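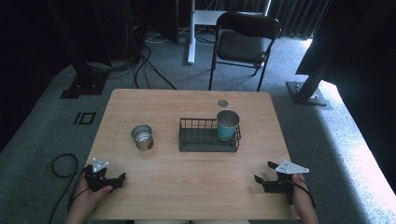

Munasinghe wrote back after the last edition of this guide to say that the old section on table work told people what to avoid and never what order to do things in, and could we please put the steps first. We thought that was fair, so the section has been turned around, and it reads a good deal better for it.

4.3 Good practice for two-handed table work

These rules apply to every Cornent hand gripper, used singly or in pairs. Please read them through once before you start, even if you've done this many times - habits drift, and ours did too.

1. Sit down first, then pick up the grippers. Bring your chair in until your elbows rest easily at your sides.

2. Lead each cable down to the floor on its own side of your body. Leave enough slack to reach the far edge of the table.

3. Check both marker plates. They should be clean and firmly seated, and all the dots should be showing.

4. Set out only the objects on your task sheet. For sorting tasks with cups and a basket, keep every item at least 10 cm in from the table edge.

5. Open and close each gripper 12 times, slowly, and listen for scraping.

6. Hold still with the fingers pointing inward until the Brodix panel says it is ready, and then begin at a comfortable pace. There is no prize for speed!

Note: A tabletop with a cable hole is perfectly fine to use, but don't set a cup down over the opening.

Note: A session runs to 70 repetitions at most. Rest your hands after that, please, however well things are going.

CAUTION: Never roll a chair or stand over a cable. If one has been crushed, stop and change it, even if the gripper still seems to answer.

CAUTION: Don't hold a gripper by its marker plate. A bent plate means a fresh calibration (see 4.5), and everything recorded since the last good check has to be looked at again.

When you're done, lay both grippers on the table before you stand up.

We use cookies to remember your language and page settings. Accept | Manage

© Bundow. Contact the manuals desk | Back to top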